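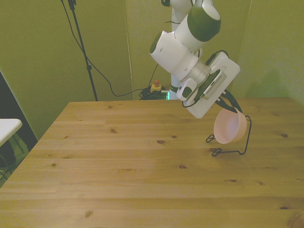
*Pink plastic bowl and black wire stand.*

## On Replacing Household Plastics

Readers of this blog have asked for guidance on when plastic kitchenware should be retired. The position set out below reflects my own practice at home in Gelholm and is offered for general use.

A bowl or food container should be withdrawn from service when its surface has become rough, cloudy or sticky to the touch. Deep knife marks are also sufficient grounds. Staining alone is not. Tomato sauce will color almost any pale plastic, and the mark has no bearing on whether the item can be cleaned.

Heat deserves separate attention. Containers that are not marked as suitable for the microwave should be kept out of it, and lids should be washed on the upper rack of the dishwasher or by hand. In my household, lids have failed well before the containers they belong to – usually at the corners.

Retired items need not be discarded at once. I currently keep 4 former mixing bowls in the garage, where they hold screws, seed packets and the spare washers for the garden tap. Anything moved to such a purpose should be labeled with a permanent marker and should not return to the kitchen.

Disposal is less simple than it ought to be. The Herton depot takes rigid plastics at its main gate, while the smaller site at Trulden accepts bottles only. Residents are advised to read the board at the entrance before unloading the car. I failed to do so in August and made the journey twice.

A further post will deal with wooden spoons and cutting boards, including the question of oil. Correspondence on chipped enamel has been received and will be answered there as well.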